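Trarik studio, second floor, Saturday walk-through, started at 9 in the morning. Went through the whole list with a mug of tea in one hand and really enjoyed it. This room has come such a long way since we moved over from the Park building!

**Marks:** [x] fine, [~] needs a little attention, [ ] not done

## Floor and walkways

- [x] Floor swept, no grit or crumbs. It's a glossy floor and it shows everything, so a quick dry mop the night before pays off.
- [x] No curled edges or lifting seams.
- [~] Clear path from door to window. Mostly good, but boxes keep creeping in. Flatten the empties and take them down to the Drindach bin, code 1403.
- [x] Stools pushed in when not in use.

## Cords and power

- [~] Cords kept out of the places people walk. This one is my big ask for the month. Loops on the floor are easy to catch with a toe, and we have plenty of wall to run them along. Up to 8 of the stick-on clips are left in the drawer, please use them!
- [x] No power strip plugged into another power strip.
- [x] Plugs pushed all the way in, no scorch marks, no warm smell.
- [~] Adapters off the floor. Velcro them under the desk top if they'll reach.
- [ ] Label each adapter with what it belongs to. Didn't get to it. Label maker is out of tape.

## Floor cushions and soft things

- [x] Covers whole, seams tight. I turned every one of them over and tugged at the corners, and they're holding up beautifully.
- [x] Zippers closed and tucked under the flap.
- [x] Cushions lying flat, no corners bunched up underneath.
- [~] Cushions at least 4 feet from cords and strips. The fried egg fails this one, and I say so with love, it's my favorite thing in the building. Slide it toward the middle of the room and keep its pillow with it.
- [x] Nothing sharp dropped in or under them. (Found a pen cap. Could have been worse.)
- [ ] Wash covers. Due in September, cold wash, hang to dry. The white ones go in by themselves, please, we all remember the pink load.

## Tables, chairs and shelves

- [x] Table legs tight, no wobble. I leaned on all of them.
- [x] Casters roll and don't squeak. Pulled a shocking amount of hair out of one.
- [~] Desk tops tidy enough to wipe down. Small stuff is piling up again. A couple of the Tavlow trays would sort it in ten minutes.
- [x] Heavy things on the low shelves, light things up high.
- [x] Shelves not leaning, nothing poking out at head height.

## Exits and first aid

- [x] Door opens all the way and shuts by itself.
- [x] Extinguisher on its hook, needle in the green.
- [x] First aid box stocked. Added bandages, the good stretchy kind.

## To fix before next time

1. Clip the cords to the wall.
2. Move the egg.
3. Boxes downstairs.
4. Tape for the label maker.

Great shape overall, and thank you to whoever wiped the shelves!

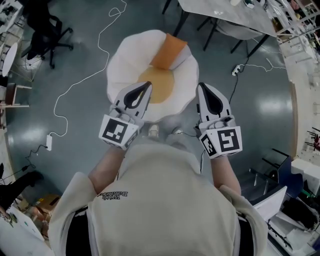 Egg cushion and nearby cords, see "Cords and power" and "Floor cushions."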